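**Idholm and Clarkard publish open code of practice for testing kitchen robots in simulation**
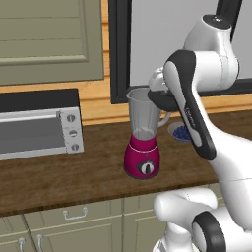
*A simulated robot arm at the blender in a computer-rendered kitchen.*

A shared set of rules for testing household robots in simulation is free to read and use from this August. The Geron Code, written by Idholm with the test team at Clarkard, covers how a virtual kitchen should be set up, what counts as a completed task and how failures must be reported.

It has 91 clauses in eight chapters, and we are delighted with how readable they are! The draft was tried out over 2,924 simulated runs, and 971 of those were repeated by a second team working only from the written rules.

"Two labs could both say their arm handled a blender and mean completely different things," said Somtochukwu Okafor, lead editor of the code. "Now they have to say where the arm started, how hard it was allowed to press and when the run was stopped. I love chapter four, which is all about stopping."

Every failed run has to be published along with the good ones, and rendered pictures must be labelled as simulated.

Fulgencio Gallegos, who heads testing at Clarkard, will take questions at an open session at the Wanigasekara building on Saturday at 10.30am. Comments on the code are welcome from anyone, including people who cook.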